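Niltach cell – fault review
Minutes, June

Present: Janelle Tolentino (chair), Marwan Ghanem, Bogdan Czarnecka, Eusebio Segura, Wayne Sugden
Apologies: none

1. Previous minutes
Agreed, with one correction: the spare gripper fingers came from Carvalho, not Plilwood.

2. Right arm fault
Bogdan went through the log. On run 34 of the towel folding task the right arm lost torque at the shoulder while it was reaching over the table. It dropped onto the work surface and the left arm kept moving for around 6 seconds before Marwan hit the stop. No injuries. One finger pad was torn and has been replaced.

The log shows a voltage dip on the right arm just before the drop. Bogdan thinks the supply connector had worked loose. Marwan is less sure – he saw the gripper cable pull tight on two earlier runs and wants the cable looked at first.

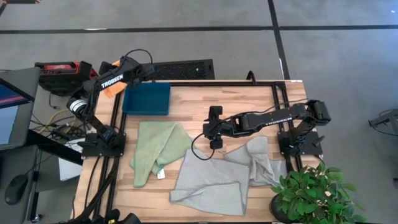
Wayne asked why a fault on one arm did not stop the other. Bogdan replied that the two arms are on separate controllers and the Vutirico software only passes a fault across when the operator screen is polled. All agreed this is the more serious problem of the two.

3. Work until the fix is in
Half speed only. Two people at the cell, one with a hand on the stop. Cloth and towel tasks may continue. Nobody reaches over the table with the motors on.

4. Actions
Bogdan – wire both arms to a common stop.
Marwan – check connector and gripper cable, repeat 13 runs with the voltage logged.
Eusebio – write up the incident and send it to Janelle.

5. Any other business
The cell is booked until 16:00 for the connector check. Next review when Marwan has his results.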